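I've been arguing with my friend Ruth Ashworth since January over whether it's mad to mend things. She says it is. She bought a new kettle last month because the lid on the old one had gone floppy, and when I asked what she'd done with the old one she looked at me as if I'd asked after a dead wasp.

I'm on the other side, obviously. I live in Drinedden, where there used to be two shops that would fix a radio or a lamp while you went for your bread, and now there are none. The last one was Cuevas, on the corner by the bus stop. Old Melquiades Cuautle ran it and he'd mend pretty much anything with a plug, grumbling the whole time, and then charge you so little you felt bad and bought a torch on the way out. I must own nine torches.

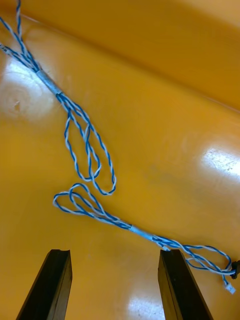 Ruth's main point is money, and I'll give her some of it. My washing machine packed up in the winter and the quote to sort it was silly, nearly the price of a new one. But why is it silly? Mostly because the man has to drive over from Prundness, and then order a part from miles off, and then drive back again. If he were still round the corner he'd have had it done by teatime. We let the shops go and then complain that the service is dear!

## The drawer of bits

My dad kept a drawer of bits. Fuses, springs, half a doorbell, screws in a tobacco tin. Mum hated it, and every so often she'd threaten to tip the lot in the bin, and every so often something in it would save the day (the gas fire knob, Christmas, a long story). I've got a drawer like that now and I do go through it on wet afternoons, putting like with like, which my daughter finds very funny.
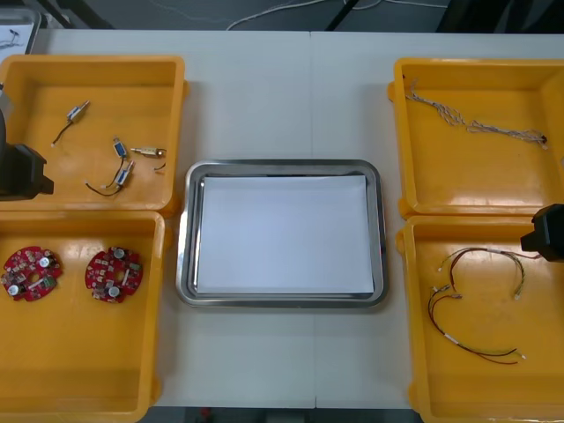
*Four yellow bins and a steel tray on a white table.*

I think what people have lost is the habit of opening things up. Half the gadgets in my house are glued shut, or held with those daft screws with a star in them, so you can't even have a look. I had a Jeneck hand mixer that did 37 puddings, I'd swear to it, and when it died there wasn't one screw on the thing. Not one. I stood there turning it over like a coconut.

Ruth says I'm sentimental. Well, a bit, yes. But I also like knowing how my own toaster works, and I don't see why that should be a hobby for odd people in sheds – it used to be just what you did. 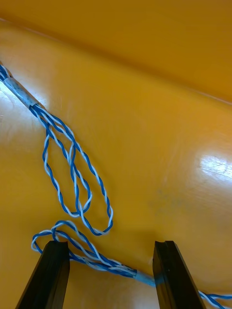

## What I'd like to see

I'd start with a bench in the library. Lend out screwdrivers the way they lend out books, and have someone who knows what they're doing sit there a couple of mornings. I'd go. I'd even bring biscuits.

And I'd make the makers sell spare parts at a fair price, for years and years, with a proper paper leaflet. Ruth agrees with me on the leaflet, as it happens. She still won't tell me where the kettle went.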